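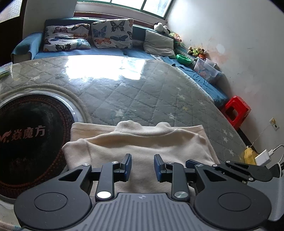
Bench night at Ludoslow! Today's job is the two-finger gripper, and I get to do the whole service myself - Feven Tefera only checks it at the end. 18/06/2020, going in the logbook as we speak.

Fingertip pads first. The blue ones get wiped down, then I run a thumbnail along each edge to feel for lifting. Any lift at all and the pad comes off and gets reglued overnight.

Next, the pivot screws on the linkage arms. Tekle Tamiru taught me to put a paint dot across every screw head, so you can spot a loose one from across the bench. Love this trick.

We're on a service every 2,000 grips. It used to be double that, until May, when one arm picked up enough play that the tips stopped meeting square. Fleece is picky about that! You pinch one layer and drag the other.

Best part: closing the tips on a strip of paper and tugging. Same pull at the top and bottom of the pad means the arms are even. Mine took two tries and a tiny turn on the left one.

Still waiting on spare pads from Perier. If anyone has run the softer kind on knits and fleece, please tell me how long they last - I have so many questions.

Feven signed it off. Back on folding duty tomorrow!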